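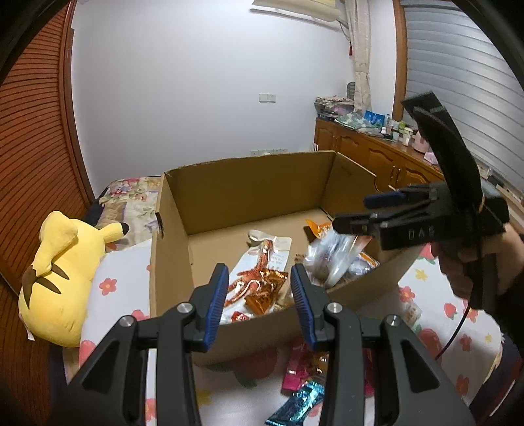

1/ Snack packing, the student project edition

Fall term of robot learning club, 8th September. The pitch: collect enough demos with hand-held grippers and a policy will learn to put snacks in a box. I have questions.

2/ Our target is 700 demos. We have 47. Edin Dervishi says it gets faster once your wrists learn it. My wrists have learned to hurt.

3/ I don't doubt that the policy will learn something. I doubt it will be "pack a box." My bet is it learns "move toward the strawberry tablecloth thing." Has anyone on the team looked at how much of every shot is red flowers?

4/ Piret Rebane's answer is to change the cloth every 10 demos. Fine. Do we also change the wardrobe? The curtain? The plush Pikachu? All of it is in view while I work.

5/ Then there are the wrappers. Shiny foil, see-through plastic, crimped ends, stuff that slides over other stuff. A person deals with that by feel. The data gets pictures and finger positions. Tell me where the feel goes.

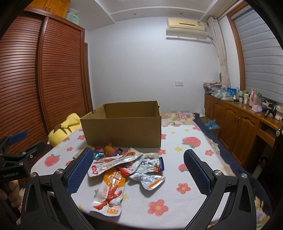
Snack packets on the sheet, between the blue pads.

6/ Look at how they lie on top of each other. Which one goes first? I pick one order, Radka Mladenović picks another, and both get labeled "correct." Average those two and you get a hand heading for the gap in between.

7/ Yes, I know there are methods for that. I've read the same papers you have. What I'd like to see is one run, on our data, with snacks it hasn't met before. Our plan has no such test. I asked twice.

8/ Omid Khosravi wants to show this at the Nerkia meet in March. I'd be happy with that if the slide says how many tries it took. Last year's Jaltlow demo video was one good take and I was in the room for the others.

9/ I'm still doing my share of the demos, before you ask. Being grumpy about it doesn't get me out of the schedule.

10/ If someone has a count of failed grasps from a similar setup, bags and foil only, no blocks, please send it. Replies are open.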